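Mar 14, 2021
By Daithí Fitzgerald

4.2 Collecting in lived-in bedrooms

When we started the Drenico work I wanted everything on a clean table, and Kathleen Tierney talked me out of it (thank goodness!). Her argument was that cloth on a table is easy, and that a policy trained there falls to bits the first time it meets a bed with somebody's jeans on it. So we moved into homes. Each collector takes a hand-held gripper, no arm attached, and simply tidies: pick up, carry, put down, go again. We keep the wrist view and the finger opening and throw the rest away.

Beds were far harder than I'd bargained for. A flowery cover is a rotten background for a segmentation model, which kept telling us that printed petals were things you could pick up – I spent a good part of April muttering at roses. Figure 3 gives you the flavour.
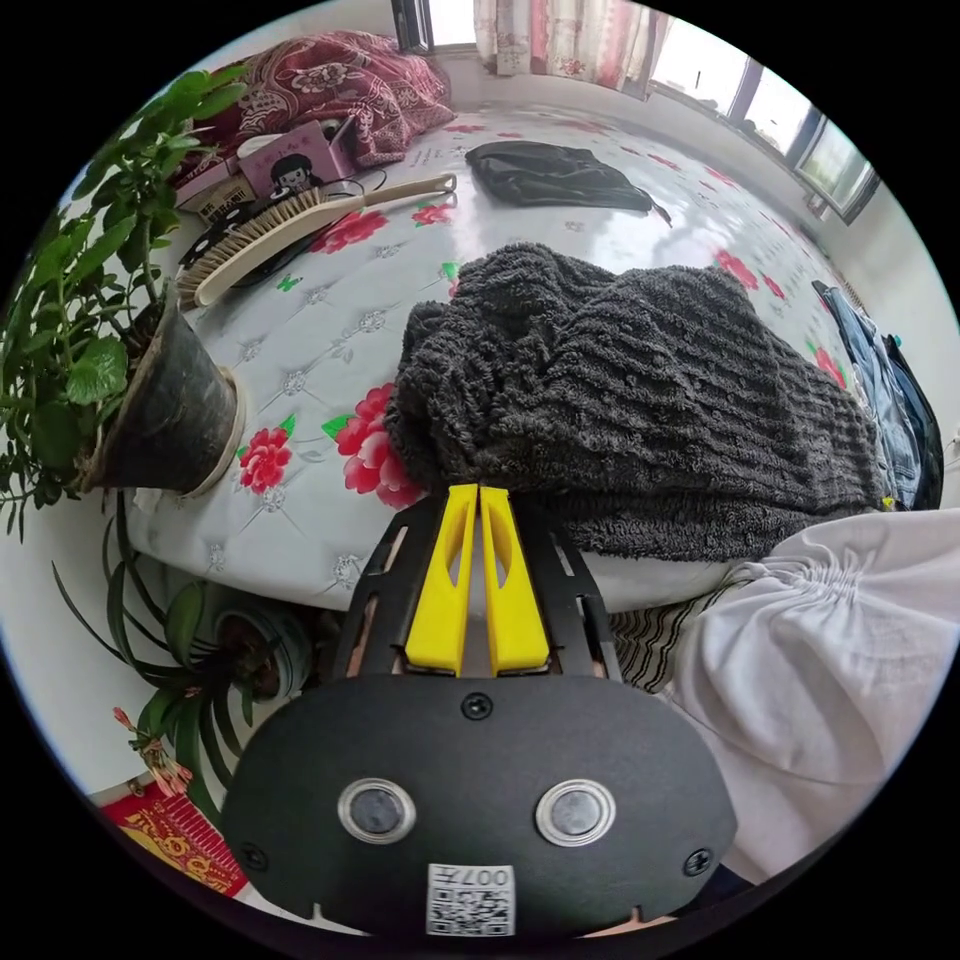
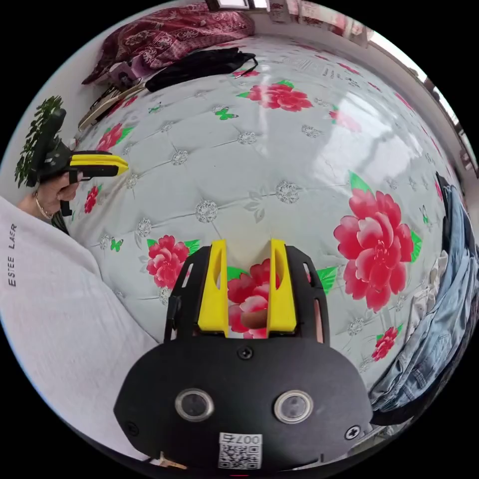 Daithí Fitzgerald

Both views in Figure 3 come from the gripper labelled 007. The first has a dark grey ribbed fabric bunched up just past the yellow fingers, and our early model did rather well on it, I think because the texture is so unlike the cover. In the second there's a small brown rounded object down between the fingers, with flowers and little green butterflies printed all over the cover, and that sort of view is where it struggled. It also has a second hand-held gripper reaching in from the left. We left views like that in the training set, as two people tidying one bed is a perfectly normal thing to want.

The fix was dull but it worked. We asked the model to predict depth along with the mask, so a flat petal and a real sock stopped looking alike to it, and we masked out our own fingers. Over 23 held-out homes, false grasps on printed patterns fell from 14 per cent to three. Glare from windows is still a nuisance and I haven't got a good answer for it yet; Section 5 has the sorry details.

Comments

Tatsuya Sakamoto: Did you try the depth head on plain covers too? I'd love to know if it costs you anything there.

Daithí Fitzgerald: We did, and it was a wash. The numbers are going in the appendix.

Debora Valentini: My gran's duvet would finish this model off!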